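Re: [kekdale-green] Bottles and jars from the hall – what the depot will take
From: Rocío Barrientos
To: the Kekdale Green list
Time: 21:14

Replies in one go, as I have had several messages off list as well as the one below.

> I run the Saturday-style lunches at the hall (the monthly ones) and
> we fill two bags with bottles and jars every time. Up to now I have
> put the lot in the glass bank by the car park, lids on, and the
> plastic in the grey bin. Someone told me last month that lids now
> come off, someone else said lids stay on, and the sign on the bank
> has faded so badly that I can't read it. Could someone who has been
> to the depot tell us what the rules are? Also do jars need the
> labels soaking off? I have been doing that for years and I would be
> very glad to stop.
>
> And what happened to the crates we used to have under the stage?

I went to the depot in January and spoke to the site manager, and I have been back once since with a car full of odds and ends to try things out. What follows applies to the Fetier Lane depot and to the banks it empties, including ours. It does not apply to the kerbside round at the top end of the village, where the lorry comes from a different contractor and the rules are printed on the side of the box.

Lids first. Metal lids come off glass jars and go in the tins. Plastic lids stay on plastic bottles, screwed down, with the bottle squashed if you can manage it. The two rules are opposite, and I suspect that is how both people came to tell you different things. Corks come out of wine bottles and go in your ordinary rubbish, or on the compost if they are real cork. The little plastic collar left on the neck of a bottle can stay where it is.

Labels can stay on. You can stop soaking. A rinse is enough, and the manager said he would much prefer a jar with a label on it to a jar with an inch of chutney in the bottom. Use the washing-up water at the end of the session and don't run the tap for it.

Glass that is not a bottle or a jar does not go in the bank. This means drinking glasses, oven dishes, vases, light bulbs and window glass. They melt at a different temperature and can spoil a load. I had four old tumblers with me from the hall kitchen and they were handed straight back. Whole ones can go to the charity shop, broken ones should be wrapped in newspaper and put in the general waste.

Plastic bottles of all colours are now accepted. It used to be clear and white only. Pots, tubs and trays are also accepted as long as they are rigid, but black trays are still refused. Film, crisp packets and carrier bags are not taken at Fetier Lane at all. The supermarket at Pullico Cross has a cage for these just inside the door, on the left past the trolleys.

One thing that caught me out – the depot does not want recycling left in tied bags. If you take it in a sack, tip it out loose into the bay and take the sack home with you. The staff on the line pull tied bags off and send them for burning because they can't see what is inside. At the hall this means that the liner in the bottle bin is fine for carrying things out, but it must be emptied into the bank and not dropped in whole. I have put a note to this effect inside the kitchen cupboard door.

On amounts, since two people asked. The weighbridge slips I have kept for the hall come to 433 kilos of glass for last year, and 135 kilos of plastic. The year before, glass was 661 kilos, but that included the summer fair and the clearing of the old pavilion, where there were boxes and boxes of empties behind the mowers. I don't think the drop means much. The plastic is the figure I would like to bring down, and most of it is water bottles from events where we have a perfectly good tap. I have asked whether we could borrow the big jugs from the school for the spring quiz.
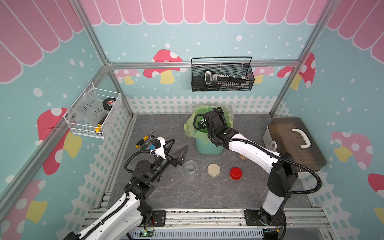
Clear plastic bottle held over the bin, empty glass jar on the floor.

Crates. The ones under the stage went to the allotments when the flooring was done, and I don't think we will get them back as they now have leeks in them. I have priced replacements. Stacking crates from the catering supplier in town are dear for what they are. Đồng, the grocer on the corner of Mill Street, puts out sturdy fruit crates most evenings and is happy for us to have them if we ask at the counter first and don't help ourselves from the yard. They are the right depth for jam jars standing upright. They are no good for wine bottles, which tip over.

Jars for reuse. If you have jars with good lids, the jam makers would like them before they go anywhere near the bank. They want the ordinary one-pound size and the small squat ones. They do not want anything that has held pickled onions or curry paste, as the smell stays in the lid. Leave them clean and dry on the shelf by the back door of the hall, with the lids on loosely. Please don't leave them on the step outside. We had a breakage there before Christmas and I was still finding bits of it in the gravel weeks later.

Batteries and vapes must not go in any of the bins. The depot had a fire in the mixed bay in the autumn and the manager puts it down to a vape in a drinks can. There is a battery tube at the library and another at the garage. For vapes you have to go back to a shop that sells them, or take them to the small electricals cage at Fetier Lane and hand them to a member of staff.

Opening times have changed too. The depot now shuts at 4 in the winter months and the gate is closed to new cars a quarter of an hour before that. You need proof of address. A council tax letter is accepted and so is a driving licence, but a library card is not, as I can tell you from experience. If you are taking hall waste and not your own, you need the permit. It is number 1782 and the card lives in the top drawer in the hall office, in the envelope with the spare radiator key. Please put it back. It went missing for most of November.

I have written to the council about the faded sign on the bank. They replied that signs are replaced on a rolling programme and that ours is on the list, with no date given. In the meantime I will print something and laminate it, unless anyone has objections to the wording:

GLASS BOTTLES AND JARS ONLY
Rinsed, metal lids off, labels can stay on
No drinking glasses, no dishes, no bulbs
No bags please
Not before 8 in the morning or after 8 at night

The last line is for the people in the end cottage, who have been very patient about it.

I don't know the answer on long-life milk cartons. The depot website says yes and the sign at the gate says no, and when I asked, the man in the cabin went to find out and there was a queue building up behind me so I left. If someone else is going up there, could you ask and let the list know? The same goes for foil. I believe clean foil is accepted if it is scrunched into a ball, but I have only heard this second hand.

Finally, the rota for taking the hall glass over. I can do February and April. March is empty, and so is everything from May onwards. It takes me under an hour there and back, including unloading, and there are gloves in the box with the permit form. Reply to me and not to the whole list if you can take a month, and I will send the full rota round when it has a few more names in it.

Rocío

--
You are receiving this because you are subscribed to kekdale-green.
To leave the list, send a blank message with the word "unsubscribe" in the subject line.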